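Dreddale Community Help
Motion planning and control > Two-arm manipulation

Second arm pushes the bin over when the first arm moves to release. Planner or controller?

Asked 19 August 2025
Viewed 1463 times

Our department maintains the tidying routine for the Julness two-arm platform, using the Flindari planner with its standard configuration. The task is the collection of light litter from a carpeted bedroom floor. The left arm takes hold of the rim of a waste bin and keeps it still. The right arm picks up an item, carries it over the opening and releases it.

Each arm performs correctly when tested alone. When both are active, the left gripper begins to drift as soon as the right arm starts its carrying movement. The drift is small at first, but the bin tilts and in several trials has fallen over. The planner reports a valid plan every time and no collision is recorded.

The following has already been checked:

Joint calibration on both arms, repeated in February and again last week.
The control loop, which runs at 400 Hz without missed cycles.
The bin model, which is loaded as a rigid cylinder fixed to the floor.

We should be grateful for advice on whether the fault lies in the planner or in the controller, and on which settings ought to be examined first.

3 answers

Answer 1 (accepted)

The symptoms are consistent with the holding arm being left in position control while the planner treats the two arms as one group. Two separate matters need attention.

First, the planning group. In the standard Flindari configuration both arms and the torso belong to a single group called whole_upper. When the right arm has a long reach to make, the planner is free to turn the torso in order to shorten it. The left arm is then expected to compensate, and any error in that compensation is passed directly to the bin. The plan is valid because the left gripper remains within its goal tolerance throughout. The default tolerance is 18 mm, which is ample for free movement and far too generous for a gripper that is closed on a rim. Lock the torso for the carrying stage, or reduce the tolerance on the left gripper to 3 mm and accept a longer planning time.

Secondly, the controller. An arm that is holding a light object should not be commanded to a fixed point at full stiffness. Set the left arm to impedance mode once contact is confirmed, with low stiffness in the two horizontal directions and moderate stiffness vertically. The change must be made after the gripper has closed and before the right arm receives its first waypoint. If both commands are sent in the same cycle, the order is not guaranteed.

The bin model should also be corrected. A collapsible mesh bin is neither rigid nor fixed to the floor, and describing it to the planner in those terms hides the very movement that is to be prevented. Attach it to the left gripper as a carried object for as long as the rim is held.
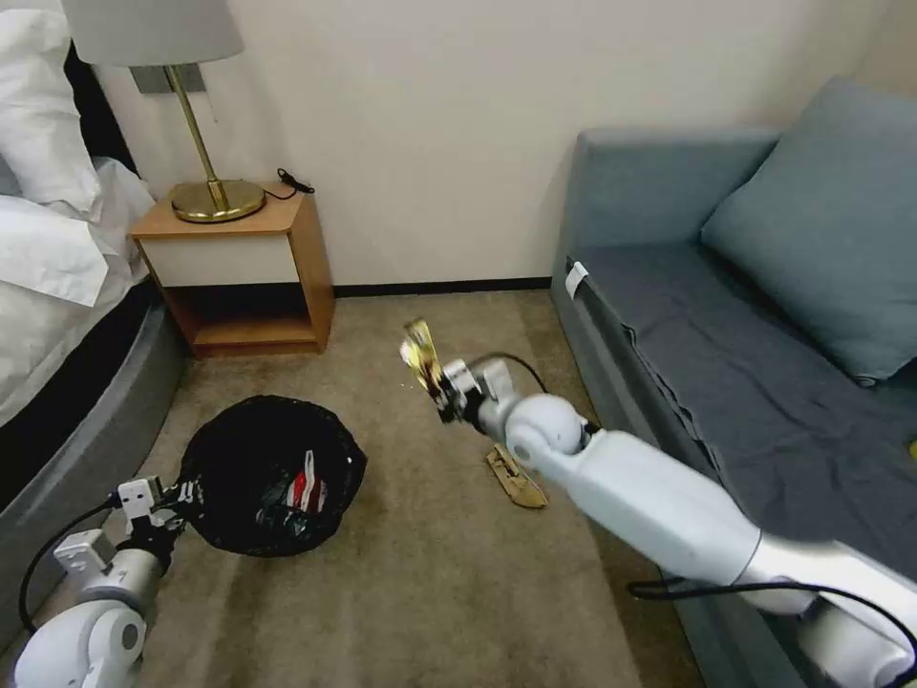

Once these changes are in place, the release point should be calculated from the current position of the left gripper and not from the bin position found at the start of the task. The offset from rim to centre is constant for a given bin, so the calculation is a single transform. Wrappers and crumpled paper are light and may cling to the fingers – it is advisable to open the gripper fully and wait briefly before the arm is withdrawn.

Answer 2

We had the same fault and cured it by putting something heavy in the bottom of the bin.

Comment from the original poster: Thank you. The bins are supplied by the site and we are not permitted to alter them.

Answer 3

I agree with the accepted answer on the torso. Users of the Győri branch should note that the group is named upper_all in that version, and that a lock applied to whole_upper is ignored without any warning. The log will show the torso as locked even though it is still moving. Compare the recorded joint values before and after the carrying stage to be certain.

I have not tested the impedance settings with this platform and cannot comment on them.

Comment from the original poster: We are using the Győri branch. The lock had indeed been ignored. With the correct group name the drift is much reduced, and the stiffness change is to be tested next.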